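Kedano Two-Hand: a method that learns to hold things down

Reviewed after a long August with the release, the manual and rather too many boxes

I should declare my bias early. I have reviewed a fair number of packages that promise to turn a pile of first-person footage into a robot that can tidy a shelf, and most of them turned it into a pile of folders. So when Roswitha Zwahlen at our Pratden site asked whether we might try Kedano Two-Hand on the storage shelf problem, I said yes in the tone one uses for a second helping of somebody else's trifle.

For those who have not met it, Kedano Two-Hand is a training method that comes with its own software. You feed it head-height recordings of people doing jobs with both hands. It works out which hand is doing the moving and which is keeping things still, and trains a policy with those two roles kept apart. The claim in the paper is that most earlier methods treat the steady hand as if it were idle. A hand lying flat on a box looks much like a hand that has nothing to do, and a learner that copies average movement will happily average it away. You end up with a robot that pulls out the lower box with great confidence and wears the upper one.

I liked the claim because we had already seen the problem. Our old baseline, a plain imitation learner we inherited from the Whiteley project, had exactly this fault. Samer Qudah kept a mat in front of the shelf for it.

What you get

A download, a manual in two halves that were plainly written by people who did not speak to each other, and a set of starter weights. The labelling tool opens in a browser and is pleasant enough once you find out that the space bar does not pause, it deletes. There is an undo. It is in the second half of the manual.

Setting up took the best part of an afternoon. The installer wants to know the height of the recording position and the reach of your arms, and it wants both in centimetres, although the box for the second one is marked "mm". I put in the right number in the wrong unit and for a short while our robot believed it could reach the car park.

The test

We recorded 187 clips of ordinary shelf work: pulling a box from under another box, turning one on its end, pushing a short pile to the back. The boxes were the ones we had, which is to say old shipping cartons that had been taped and re-taped and labelled by several hands. I mention this because the demonstration clips that come with the release use new cartons with sharp corners, and I have never in my working life been handed a carton with sharp corners.

The clips went through the labeller, which cut them into 3,732 short segments and gave each hand one of four roles: move, steady, reach or rest. After that you are meant to check a sample by eye. I checked more than a sample, partly out of duty and partly because it was raining.

The labelling is the good bit, and I would like to be fair about it. The hard moments are the ones where the fingers of one hand are going into a gap and the other palm is on top, apparently doing nothing of interest. Our old tool called that palm "rest" more often than I care to admit. Kedano called it "steady" nearly every time, and its guess at where the palm was pressing landed on the lid of the box and stayed there. 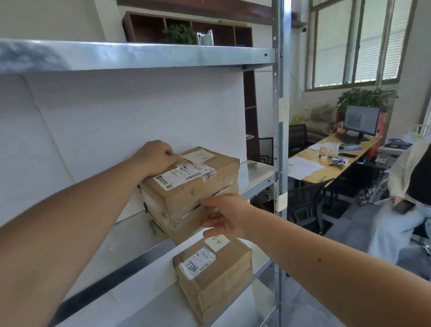

Left hand on the upper box, right hand in the gap: one "steady" and one "reach", going by the manual's definitions.

It is less sure of itself when a box is turned on its end. A hand on the side of an upright carton can be holding it or pushing it, and the labeller tends to change its mind halfway through. Roswitha's view is that people do both at once and the fault lies in having only four roles. She has asked for a fifth. The reply from support was polite and contained a link to the page we had been complaining about.

The second weak spot is tape. Shiny packing tape over a worn edge seems to read as a gap, and the method now and then picks a place to put the fingers where there is no place to put the fingers. Steel shelving with a bit of a gleam to it does not help either. You can turn down something called edge trust in the settings, and that cured most of it at the cost of making the robot approach everything as though it might be hot.

Does it work on the shelf?

Better than I had planned to say. We ran the trained policy in sets of 5 tries on each of 5 box arrangements, which is a small test, and I would not want anyone carving it in stone. On the plain two-box pile it held the top box down and drew the lower one out without fuss in every try. The old baseline, on the same pile, managed it once, and I suspect it of luck.

On the arrangements with a box standing on end the results were mixed. The steady hand did arrive, but late, rather like a guest who offers to help once the washing-up is done. In one try it steadied the shelf. The shelf was grateful, I'm sure.

What struck me most was how little the gain had to do with the size of the model. Samer swapped the role labels out and left all else alone, and the thing went straight back to dragging both boxes at once. He swapped them back in and it behaved. The paper makes this same point in a table that is hard to read and in a sentence that is easy to miss, and it would have saved me an evening had they put the sentence first.

The part where I moan about price and paperwork

The research licence is free and the form is short. The commercial licence is neither. There is also a clause about sharing your labelled segments with Kedano "to improve the service", switched on by default and tucked under a heading marked Display. Do look for it. Recordings made at head height pick up a good deal more than boxes – desks, screens, whoever is sitting nearby – and you will want to decide for yourself where all that ends up. There is a masking tool for people in the background and it does a decent job on faces. It had no opinion at all about a written shipping label, so we masked those separately before anything left the building.

Training time was fine. It ran overnight on a single machine and was finished by 7 in the morning, together with a cheerful message and a log file so large that my text editor gave up on it.

Compared with the other one

People will ask about Flurnari, so: we tried that too, in the spring. It has the nicer labelling screen, a space bar that pauses, and a manual written by one person. It is also much better at small objects on a table. For piles, though, it has the same blind spot as our old baseline, and no setting we found would persuade it that a still hand might be busy. If your work is cups and spoons, I would go there first. If it is cartons on shelves, I would put up with Kedano.

Marks

Labelling: very good, less so for upright boxes.
Policy on the shelf: good on piles, patchy elsewhere.
Manual: two halves, no whole.
Licence terms: read them sitting down.
Would we keep it: yes, and we have. Samer's mat is still in front of the shelf, but it has been moved a little to the left.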